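Washrooms at Hedside guesthouse open again on Friday

The shared washrooms on the second floor of the Hedside guesthouse will open again on Friday at 8 in the morning. They were closed for most of June while the old sinks were taken out and new ones put in. Guests in the rooms on that floor used the showers downstairs during the work, and the guesthouse gave them a lower price for the time.

There are 2 washrooms, one at each end of the corridor, and both got the same equipment. The old round sinks were small and the water often went over the side when two people brushed their teeth one after the other. The new basin is rectangular and deep, made of white ceramic, and it is set into a beige countertop with a marble pattern and soft grey lines. The faucet is black and tall, so it is possible to fill a bottle or a kettle under it, which was a frequent wish in the guest book. 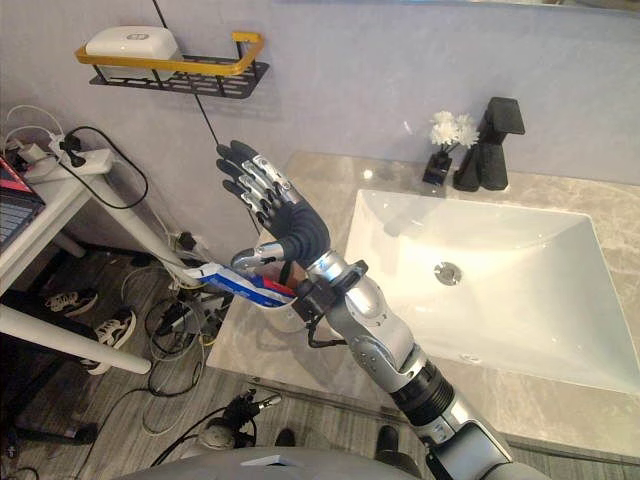
The management of the house says that the countertop was the most discussed part of the project. A first plan had a narrow shelf under a mirror and no counter at all. Guests who stay for several weeks asked for a place to put down their things while they wash, and the plan was changed. For this the basin was moved to one side, and the free surface is now on the left. A black metal shelf with a gold-colored rail is fixed to the wall above it, for the small things that should stay away from the water. The wall was painted again in a pale lavender-grey.

The work was done by Jomeck, a building company from the same town, which also repaired the kitchen of the guesthouse two winters ago. The cost for each washroom was 456 dollars for the basin and faucet, and 518 dollars for the countertop with the fitting. The paint was left over from the corridor and did not cost anything extra. The house paid for everything from its own savings, and the prices of the rooms stay the same until the end of the year.

Together with the sinks, the guesthouse has changed its towels. Until now every guest received one thin towel, and many people brought their own from home. From Friday there will be a white terry towel for each guest, with a thick and fluffy pile. The towels were ordered from Zellano, a textile shop that already delivers the bed sheets. 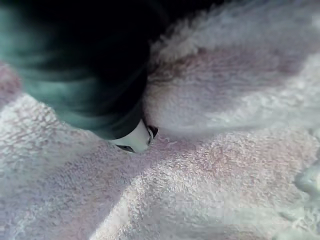 Photos: Jaidee Local News

Towels can be exchanged at the reception every day until 8 in the evening. Guests are asked to bring the used towel with them when they want a new one, and not to leave it on the floor of the washroom. Hair color and strong face creams should be used only with the old towels, which the reception keeps in a separate cupboard and gives out free of charge.

There is also a small change in the rules for the washrooms. Toothpaste, cups and soap that belong to a guest may stay on the counter during the day, but they should be taken back to the room before the cleaning, which starts at 10 in the morning. Things that are left behind will be kept at the reception for one week.

The showers on the second floor were not part of this work. According to the guesthouse, the drains there were checked at the same time and they are in good condition. New shower curtains are planned for the autumn. Work on the washroom of the ground floor can begin after that, if Jomeck is free.

Guests who booked a room for Friday or later do not need to do anything. Questions about the lower price for the closed weeks can be asked at the reception, with the number of the booking.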